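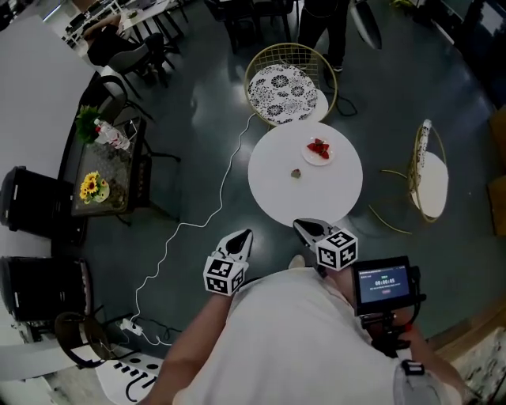
The Care and Feeding of a Pair of Grippers

The strawberries are the cheap part. A plate of them goes on the round white table in the morning, and by four in the afternoon they have been pinched, hoisted and put down so many times that even the people who skipped lunch leave them alone. The grippers get wiped, checked, argued over and put to bed in foam.

There are 2 of them to a set, one for each hand, and at Vornereo they are treated the way a small orchestra treats its only decent cello. The company teaches robot arms to handle food. Before an arm gets anywhere near a berry, a person does the job with the same kind of claw the arm will wear, and the software studies how the person moved. All of which depends on the claws being in good order, a subject on which the training videos are brief.

Morning, with alcohol wipes

Setup begins with the cubes. Each gripper carries one near its base, white with black square patterns, and the tracking software looks at those patterns to work out where the hand is and which way it is tilted. It is a fussy reader. A thumbprint on a glossy corner will do it. So will strawberry juice, which dries to a shine and gets into the seam where two faces meet.

The cubes are wiped with a barely damp cloth, then a dry one. Anyone who scrubs is relieved of the cloth. The black ink held up well in the first month and less well in the second, when a new hire brought in a kitchen sponge with a green side, and the shelf of spare faces dates from that week.

Next come the fingers. They should meet at the tips with no daylight between them, and when they don't, the pivot screw is either too loose or has been tightened by somebody feeling strong. The house rule is an eighth of a turn and then try it on a grape. The fingertip pads, from a supplier called Forkitz, are rated for 300 hours. On soft fruit they last longer than that. On forks, for reasons Forkitz has not shared, they last until the day before a demo.

The clock on the wrist side

Then there is the timer, a little black-framed screen with a blue glow that rides beside the right-hand gripper. It reads 00:00:05 five seconds into a take, as you would hope. The operator glances at it between moves, and its real work is to prove that recording has started. In October one operator spent a whole afternoon transferring fruit with tremendous grace while the readout sat at zero. The phrase "is it blue?" has been shouted across the room at the start of every session since.

The display's mount is the weakest thing in the kit. It is a Luminar bracket meant for bicycles, and it works loose at the hinge. The shop has tried thread glue, a rubber washer and stern language. The washer is winning.

Square one, again

Calibration takes 8 minutes if all goes well. The operator holds each cube up to the head camera, turns it slowly so that several faces get a look, then touches both fingertips to a mark on the tabletop. The software compares what it saw with what it expected and gives a score in a typeface too small for the news it brings. Low scores mean starting over. Usually the culprit is a lifted cube face, and the fix is a fresh sticker and a credit card to press out the bubbles.

The maintenance log, kept in a spreadsheet named after the old Eyvindsson workbench it used to sit on, has 136 entries. A good many say "tightened." One says "tightened, then loosened, see above." Another reads, in full, "jam."

Putting away

At the end of the day the fingers are opened wide and cleaned with a soft toothbrush, pivots last. The timer goes on its charger. The cubes are set facing up in the case, never on a corner, and the lid is shut without leaning on it. Then somebody has to deal with the strawberries. The rota for that has been blank since it was printed.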